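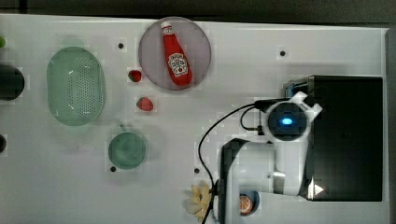 Aula 6 - Recolha de demonstrações para aprendizagem por imitação

Uma política treinada por imitação só conhece o que está nas demonstrações. Se a garrafa de ketchup aparece sempre deitada no prato com o gargalo virado para o mesmo lado, o modelo aprende essa orientação e pouco mais. O mesmo vale para os morangos ao lado do prato ou para a meia laranja no pires azul: a posição relativa dos objetos também é informação, e o modelo usa-a mesmo quando não queremos. Por isso, antes de gravar, decide-se o que varia e o que fica fixo.

6.1 Unidade de registo

Chamamos episódio a uma demonstração completa, desde a posição de repouso até ao regresso do braço. Cada episódio guarda as imagens das câmaras, as posições das juntas, a abertura da garra e uma instrução em texto. A instrução escreve-se antes da execução. Se o operador fizer outra coisa, o episódio é rejeitado - não se corrige o texto depois.

No conjunto Ruravard, que vamos usar nas aulas práticas, foram gravados 2.604 episódios e ficaram 2.120 após a revisão.

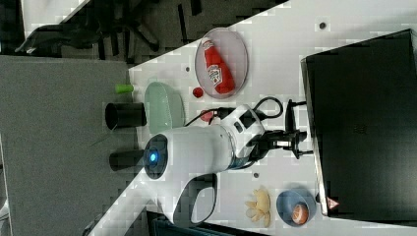
6.2 Variação da disposição

Entre episódios muda-se pelo menos um objeto de lugar. Mudar tudo de cada vez dificulta a revisão; não mudar nada produz cópias. O procedimento adotado é o seguinte:

- sortear a posição do objeto a manipular;
- sortear a orientação, quando o objeto a tem;
- deslocar 2 objetos que não entram na tarefa;
- manter a base do braço e as câmaras exteriores onde estão.

Os objetos que não entram na tarefa contam. Uma mesa só com o alvo dá um modelo que falha assim que encontra uma tigela a mais.

6.3 Câmaras

Usam-se vistas exteriores e uma vista do punho. As exteriores dão a disposição geral, mas o braço e os cabos tapam objetos em parte dos instantes. A do punho acompanha a garra e mostra os dedos de perto.
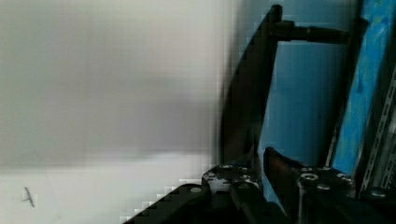
Na vista do punho é frequente o fundo ficar desfocado e a compressão formar blocos nos contornos. Isso não é motivo para rejeitar um episódio. São motivos de rejeição a perda de imagens, o desfasamento entre câmaras e estados, e a paragem do braço por limite de força.

A sincronização verifica-se com o programa Turkanness, no início e no fim de cada sessão. Guardar o relatório na pasta da sessão.

6.4 Revisão

Cada episódio é visto por uma pessoa diferente da que o gravou. Marca-se: tarefa cumprida, cumprida com correção, ou não cumprida. Os episódios com correção são úteis e ficam, com a etiqueta própria.
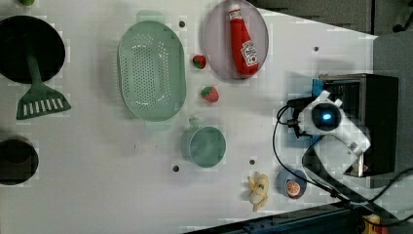

Convém também ver os instantes iniciais todos seguidos, sem os vídeos. Em poucos minutos percebe-se se um objeto esteve sempre na mesma zona da mesa. Do conjunto Ruravard, 1.304 episódios destinam-se ao primeiro treino e os restantes ficam para as experiências da aula 8.

Trabalho para a próxima aula

Ler o capítulo 3 do manual Fagundes (secções sobre teleoperação). Propor, numa página, um plano de variação para a tarefa "pôr o morango no escorredor", indicando o que se sorteia e o que se mantém. Entregar na pasta Ikgate, em PDF, até às 18h da véspera da aula.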